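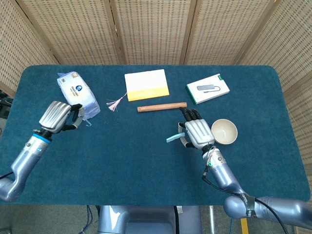
籐編みの間仕切りと、フェルト調の布をかけたテーブル

籐の間仕切りとテーブルクロスの手入れ

籐(ラタン)の間仕切りや、厚手の布をかけたテーブルは、ふだんの掃除から漏れやすい場所です。床や流しと違って汚れがすぐには目につかず、気がついたときには編み目にほこりが固まり、布には毛玉とコップの輪じみが並んでいます。このページでは、わが家で続けている手入れの方法を、場所ごとにまとめます。道具は家にあるものでほぼ足ります。

用意するもの

・やわらかい毛のブラシ(絵の具用の平筆でもよい)
・掃除機と、先の細いノズル、ブラシ付きノズル
・綿の布を数枚(着古したTシャツを切ったもの)
・食器用の中性洗剤
・霧吹き
・洋服ブラシ
・粘着ローラー
・綿棒、竹串
・木工用接着剤、洗濯ばさみ

綿の布は色の薄いものを選びます。色の濃い布は湿らせたときに色が移ることがあり、どれだけ汚れが取れたかも分かりません。タオル地は編み目のささくれに引っかかるので、籐には使わないでください。

籐の編み目のほこり

編み目のほこりは、必ず乾いたまま取ります。先に濡れた布で拭くと、ほこりが穴の中で泥のようになり、あとで竹串を使うはめになります。わが家では最初の年にこれをやり、一面を直すのに午後いっぱいかかりました。

手順は次のとおりです。

1 床に古いシーツを敷き、間仕切りを少し開いた状態で立てる。
2 上から下へ、ブラシを編み目に対して斜めに動かす。縦、横とまっすぐ動かすより、斜めのほうがよくかき出せる。
3 裏側に回り、同じように上から下へ。
4 ブラシ付きノズルの掃除機を「弱」にして、表面をなでるように吸う。
5 枠と編み地の境目は、平筆でほこりを寄せてから細いノズルで吸う。

掃除機を「強」にすると、ゆるんだ編み目が持ち上がることがあります。特に古いものは「弱」で十分です。

ほこりがひどいときは、天気のよい日にベランダへ出し、裏側から軽く手のひらでたたきます。布団たたきは使いません。

籐を拭くとき

ほこりを取ったあとも黒ずみが残るようなら、拭き掃除をします。ぬるま湯200ミリリットルに中性洗剤をほんの一滴落とし、布を浸して固く絞ります。手で絞ってから、乾いた布に挟んでもう一度絞るくらいがちょうどよい加減です。

編みの向きに沿って、押さえるように拭きます。こすると表面の皮がめくれます。続いて水だけで絞った布で拭き、最後に乾いた布を当てて、風の通る日陰に置きます。ドライヤーの熱風は避けてください。急に乾かすと割れやすくなります。

塗装していない籐と、ニスを塗った籐とでは水の吸い方が違います。見分けるには、裏側の目立たないところに水を一滴落とします。玉になれば塗装あり、しみ込めば塗装なしです。塗装なしのものは拭く回数を減らし、乾拭きを中心にします。

紙を撚って編んだものや樹脂のものも、店では籐風として売られています。紙のものは水拭きができません。買ったときの札が残っていれば、素材の欄を見てから始めてください。樹脂のものは水に強いので、浴室でシャワーをかけて洗う人もいます。ただし枠が木の場合は、継ぎ目に水がたまるのでやめたほうがよいでしょう。

カビが出たとき

梅雨どきに壁にぴったりつけて置いておくと、裏側に白い粉のようなカビが出ることがあります。見つけたらまず屋外に運びます。室内でブラシをかけると胞子が散ります。マスクをつけ、使い捨ての布に消毒用エタノールを含ませて、たたくように拭き取ってください。ニスを塗ったものはエタノールで白く曇ることがあるので、必ず裏で試してからにします。火の気のあるところでは使わないこと。

そのあと日陰で丸一日乾かし、戻すときは壁からこぶしひとつ分あけます。塩素系の漂白剤は、籐の色が抜けてしまうので使えません。

乾燥しすぎも困る

冬に暖房を入れると、今度は籐が乾いてパチパチと鳴ることがあります。音がしたら、裏側から霧吹きで細かい霧をかけます。水滴が垂れるほどかけるのは多すぎです。霧がふわりと乗ったら、それで終わり。暖房の風が直接当たる場所に置いているなら、置き場所を変えるほうが先です。

ささくれと浮いた編み目

ささくれは引っぱらないでください。一本引くと、隣まで裂けます。短いものは爪切りで根元から切り、切り口に目の細かい紙やすりを軽く当てます。

編み目が浮いてきたら、次のように直します。

1 浮いた部分に霧吹きで水をかけ、しばらく置いてやわらかくする。
2 竹串の丸いほうの端で、元の穴に押し戻す。
3 つまようじの先に木工用接着剤を少しだけ取り、裏からつける。
4 はみ出した分を湿らせた綿棒で拭く。
5 薄い布を当て、洗濯ばさみで留めて一晩おく。枠から遠くて洗濯ばさみが届かないときは、マスキングテープで押さえる。

接着剤は乾くと透明になる種類を使います。瞬間接着剤は籐にしみ込んで黒っぽい跡が残るので、向いていません。

蝶番のぐらつき

折りたたみ式の間仕切りで先に傷むのは、編み地より蝶番です。開け閉めで引っかかる感じがしたら、床に寝かせて、ねじを一本ずつ締め直します。電動ドライバーは使わず、手で回します。やわらかい木では、強く締めるとねじ穴がばかになります。

すでに穴がゆるんでいる場合は、ねじを抜き、つまようじに木工用接着剤をつけて穴に差し込み、面に合わせて折ります。乾いてからねじを戻すと、しっかり効きます。穴が大きければつまようじを二本にします。

金具がきしむときは、鉛筆の芯の粉を少しすり込みます。油をさすと、ほこりがついてかえって動きが悪くなりました。

倒れにくい立て方

まっすぐ一直線に開くと、間仕切りは簡単に倒れます。どこかに必ず角度をつけてください。両端を手前に折るだけでもずいぶん安定します。小さい子どもや犬のいる家では、角度をつけるだけで安心せず、端の一枚を家具か壁に留めておきます。

床が傷つくのが気になる場合は、脚の底に家具用のフェルトを貼ります。一枚だけに貼ると高さが狂うので、貼るなら全部の脚に貼ること。フェルトには髪の毛や砂が入り込むため、大掃除のときに見て、固くなっていたら貼り替えます。

フェルト調の布の毛羽とほこり

テーブルにかけた厚手の布、特にフェルトやそれに似た起毛の布は、ほこりを抱え込みます。濃い色では白いほこりが、薄い色では黒い糸くずが目立ちます。

毎日の手入れは洋服ブラシだけで足ります。中央から端へ、一方向にかけます。往復させると毛が寝たり起きたりして、色むらのように見えます。最後に全体を同じ向きになでて終わりにします。

粘着ローラーは便利ですが、毎日使うと表面の繊維まで抜けて、だんだん薄くなります。わが家では来客の前だけにしています。猫の毛はゴム手袋をはめた手でなでると丸まって取れます。

毛玉は電動の毛玉取りを浮かせ気味に当てるか、小さなはさみで切ります。カミソリで削る方法はよく聞きますが、一度穴をあけて以来やめました。

ティッシュの紙粉

食卓でティッシュをよく使う家では、濃い色の布に白い粉がつきます。紙を引き出すときに出る細かい繊維です。濡れ布巾で拭くと、繊維が布にからんで取れにくくなるので、乾いたブラシで払います。

ティッシュは小さな盆に載せて置くと、盆だけを流しで払えばよく、布の掃除が楽になります。うちは欠けた平皿を使っています。

ティッシュを一緒に洗濯してしまったときは、布が完全に乾くまで待ってから払ってください。湿ったうちに取ろうとすると、小さくちぎれて広がるばかりです。乾いたら外でよく振り、残りをブラシで落とします。

こぼしたとき

布の種類にかかわらず、最初にすることは同じです。乾いた布か紙を上から当て、押さえて吸わせます。こすらない。これに尽きます。

お茶とコーヒー
水分を吸わせたあと、水で湿らせた布でたたき、乾いた布で吸い取ることを繰り返します。色が残れば、薄めた中性洗剤でたたいてから水でたたきます。

しょうゆ
早ければ水だけで落ちます。時間がたったものは、洗剤でたたいたあと、裏にタオルを敷いて表から水を含ませ、下へ移していきます。

油
紙で押さえたあと、片栗粉か小麦粉を薄く広げて置き、ブラシで払います。粉を水で落とそうとすると糊になるので、必ず乾いたまま払います。

ろうそくのろう
冷えて固まるまで待ち、スプーンの縁でそっと起こします。残りは紙を上下に当てて低温のアイロン。化繊のフェルトは熱で縮むため、アイロンは当てず、保冷剤で冷やして砕きながら取ります。

赤ワイン
白い布が手元にあるなら白い布で吸わせます。塩をかける方法は、布の毛の間に塩の粒が残り、あとの掃除に手間がかかりました。

輪じみができてしまったときは、しみの部分だけでなく、まわりも広めに霧吹きで湿らせ、外側から内側へ乾いた布で吸っていきます。縁がぼやけて目立たなくなります。

洗うか、洗わないか

ウールのフェルトは家の洗濯機に入れないでください。縮んで、元の大きさには戻りません。ポリエステルやアクリルのものは、表示に手洗いの印があれば浴槽で押し洗いができます。冷たい水を使い、脱水は短く、干すときは竿を二本使って山形にかけると、折り目がつきません。

濃い色の布は、最初の一、二回は単独で洗います。裏の端を湿らせた白い布で押さえ、色が移るかどうか見ておくと確実です。

大きさを測り直す

洗ったあとに布が短く感じられることがあります。買ったときの寸法を書いておくと、縮みが分かります。わが家の布は長さ208センチで、裏の隅に油性ペンで小さく書いてあります。テーブルの幅は89センチで、これも同じところに書きました。買い替えのときに巻き尺を出さずに済みます。

角の丸いテーブルに布を張るときは、まず長い辺の中央を留め、向かい側を留め、次に短い辺、角は最後に回します。角は細かいひだを寄せながら裏へ送り、ひだの幅をそろえます。大きく一折りにすると、角だけ厚くなって浮いてきます。画びょうで仮留めして、表から眺めて決めてから本留めにしてください。

置いてあるだけの布なら、裏の四隅に滑り止めのシートを小さく切って敷きます。わが家は4枚で足りています。シートによっては、長く敷きっぱなしにするとニスの面に張りついて跡が残るので、ときどき布をめくって位置をずらします。

日焼けを防ぐ

籐は日に当たると飴色になり、布は色があせます。籐の色の変化は悪いものではありませんが、片面だけ焼けると、向きを変えたときに目立ちます。季節の変わり目に表と裏を入れ替えると、焼け方がそろいます。折りたたんだまま窓際に置くのは、外側の一枚だけが焼けるので避けます。

テーブルの布も同じで、窓に近い側と遠い側をときどき入れ替えます。花瓶や鍋敷きを同じところに置き続けると、その形に色が残ります。三月に家中の布をめくってみたら、果物かごの跡がくっきり残っていました。これは洗っても消えません。

しまうとき

間仕切りを使わない時期は、ほこりを払ってからたたみ、面と面の間に薄い布を挟みます。ビニール袋に入れると湿気がこもるので、古いシーツで包み、ひもで軽くしばります。立てたまま、日の当たらない壁際へ。横にして上に物を積むと、編み地がたわんで戻らなくなります。

布はたたまずに巻きます。ラップの芯では細すぎて筋がつくので、包装紙の太い芯か、丸めた古タオルを芯にします。ウールなら防虫剤を一緒に入れ、布に直接触れないように紙で包んでください。芯の端に中身と寸法を書いた紙を貼っておくと、押し入れの奥からでもすぐ取り出せます。

手入れの間隔の目安

毎日 布にブラシをかける。食べこぼしを取る。
週に一度 布をめくって天板を乾拭きする。間仕切りの上の縁を拭く。
月に一度 編み目のほこりをブラシと掃除機で取る。
季節ごと 間仕切りの表裏と布の向きを入れ替える。蝶番のねじを見る。
年に一度 籐の拭き掃除。洗える布は洗う。脚の裏のフェルトを確かめる。

上の縁は高さがあるので忘れがちですが、そこのほこりが下の編み目に落ちてきます。週に一度の分だけ先に片づけておくと、月に一度の作業が短くなります。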